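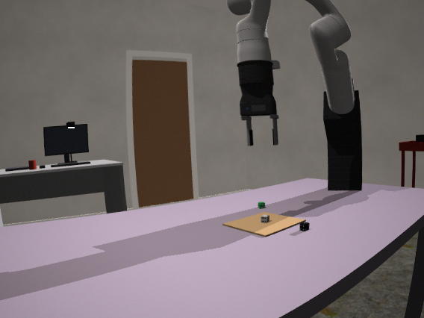 I stopped buying coffee on the way to work in April, and I've kept it up longer than I expected. I make a pot at home and fill a thermos. The first week was hard. I want a big table for the kitchen, so that's where the coffee money goes now. I have $164 so far.

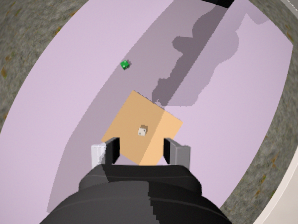 The thermos holds enough for 4 cups, and I'm usually done with it by 11. Lorne still goes out for his, and some days I walk over with him and don't order anything. I haven't decided about decaf yet.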